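Old Service Rifle Matches at Plekum: Your Questions 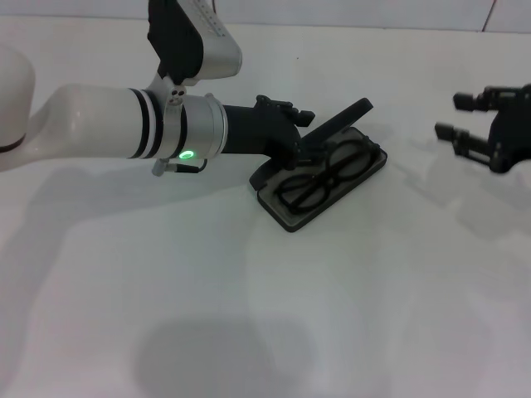
I get the same emails every May, so I've put my answers in one spot.

Do I need my own rifle?
Nope! Spyros Ionescu and I both bring a spare bolt gun, and you're welcome to shoot either one. Just buy your own ammo.

What counts as an old service rifle?
Any military pattern adopted before the fifties, iron sights only. Slings are fine (please use one, your groups will thank you).

How far do we shoot?
100 yards for everybody. We don't have a longer range, so stop asking me, Erdal!

How many rounds should I pack?
I bring 50 and usually take a few home. Sighters are on you.

Can I shoot surplus ammo?
Yes, as long as it passes the magnet test. The steel core stuff chews up our plates and Przemysław Baran is the one who welds them.

My bolt gets sticky. Help?
Scrub the chamber first, it's old grease 9 times out of 10. If that doesn't do it, catch me at the bench before the match and I'll take a look.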